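Home library

A home library is a collection of books kept in a private house or apartment, together with the room, wall, corner or hallway where the collection lives. The term once suggested a separate room with a door, a desk and perhaps a ladder, but in everyday use it now covers almost any group of books that somebody has gathered on purpose and likes to have close by. A single bookcase at the top of the stairs counts, and so does a row of cookbooks over the refrigerator, if the owner thinks of it that way.

Background

For a very long time books were costly enough that only wealthy households, religious houses and scholars owned more than a handful. They were often kept in chests, lying flat, and the habit of standing them upright with the spine facing out came fairly late. As printing spread and paper became cheaper, ordinary families began to own a few volumes of their own, usually a Bible, an almanac and something practical on medicine or farming, and these were handed down with the furniture.

The great change for the modest household was the paperback. Inexpensive paper-covered books had been sold in one form or another since the nineteenth century, and in the 1930s the pocket-sized kind became a truly mass product, sold in train stations and drugstores as well as bookstores. A person could now build up a good shelf of novels out of small change, and a great many people did, which is why so many home libraries, when you look at them closely, are mostly paperbacks with a few sturdy hardcovers at the ends to hold everything up.

Choosing a place

Books are easy guests, but they do have their preferences. They like a steady temperature, moderate humidity and not too much sun, and they dislike outside walls that sweat in the winter. A shelf set directly across from a south-facing window will have faded spines before long, with the reds usually going first. Basements can work very well if they are dry, and attics very rarely do, as they swing from hot to cold and back again with the seasons.

Weight is the other thing to think of. Shelves that are wider than they ought to be will sag in the middle, slowly and then quite noticeably, and the cure is a shorter span or a thicker board. The Hineck shelf, a plain pattern passed around among amateur woodworkers, gets around the problem with an upright in the center of each bay. The Turnis shelf does much the same job with a stiff lip along the front edge, and has the advantage that it hides a multitude of sins in the sawing.

Walls, covers and color

A room with books in it is already full of color, and people have long disagreed about what to put behind them. One school favors quiet walls, so that the spines can do the talking. The other enjoys a strong pattern, very often flowers and leaves on a dark ground, and points out quite fairly that only small patches of it will ever show between the shelves. Dark greens and blues have been the traditional choice, since they make the paper edges of the books look warm.

Covers deserve a place in the room too. Cover art on paperbacks is made to be seen from a distance and to tell the buyer at a glance what sort of story is inside, and it seems a pity to hide all of it. Many owners turn a few books face out and change them with the seasons, or whenever the mood strikes. Animal faces, ships and lonely houses all do well in this role, and children in particular will pick a book by its cover without the slightest shame. 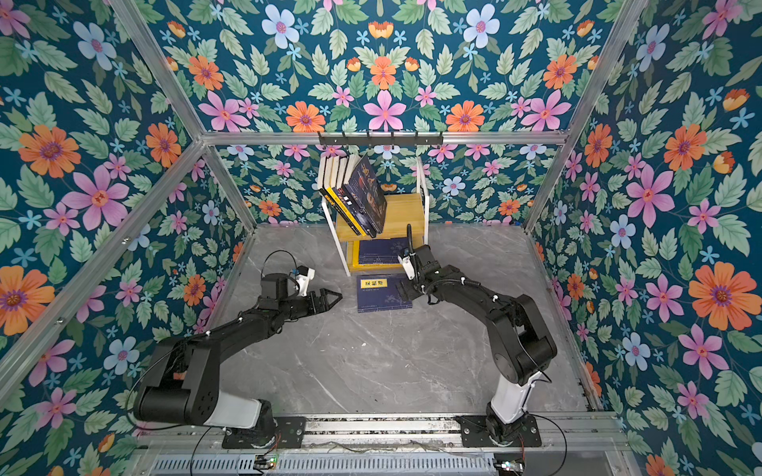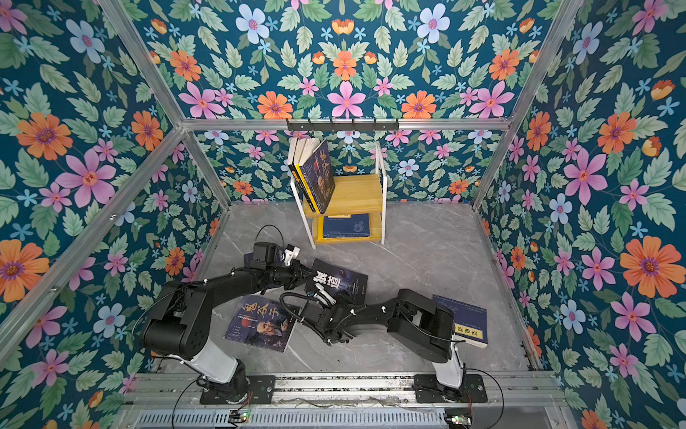
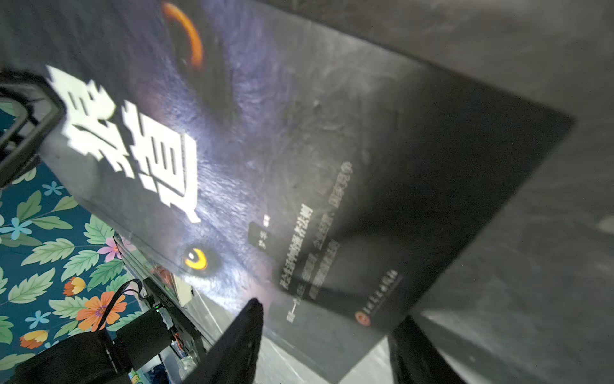
Floral wallpaper on a deep teal background (first and second pictures), and a dark paperback with a wolf's face on the cover (third picture).

Arrangement

There is no single correct order. Alphabetical order by author is the easiest to explain to a guest, and grouping by subject is the kindest to a person who forgets names. Sorting by size saves the most space. Sorting by color is pretty, and maddening when you want something in a hurry.

The Jibrin method, named for the reading circle that wrote it down, is a compromise meant for collections of up to 600 books. Everything is divided first into 3 groups: read, unread, and kept for reference. Within each group the books go by author, and a gap of 10 inches is left at the end of every shelf for newcomers. It is a sociable system, and it does make the unread pile rather hard to ignore.

Care

Dusting should be done with the book held firmly shut, working from the spine out toward the front edge. Books should stand straight and be snug but never tight, and they should be pulled out by the sides and never by the top of the spine. Large, heavy volumes are happier lying flat. A book that smells musty can be kept apart from the rest in a dry, airy spot until the smell fades, and it is wise to look over its neighbors at the same time.

Comments

Shona Lamont
What a nice thing to find on 16 Apr 2019 when I was supposed to be packing up my own books! We tried the gap at the end of the shelf and it filled up in almost no time (my husband buys mysteries), but I still like the idea very much.

hanum_reader
Could you add a bit on lending? I have lost more books to cousins than to damp.

pagesandtea
Sagging shelves, yes. Mine looked like a hammock by October.

Related articles
Bookcase
Bookplate
Cover art
Paperback
Reading chair
Wallpaper

Contact the editors | Copyright Hanum Household Encyclopedia | Back to top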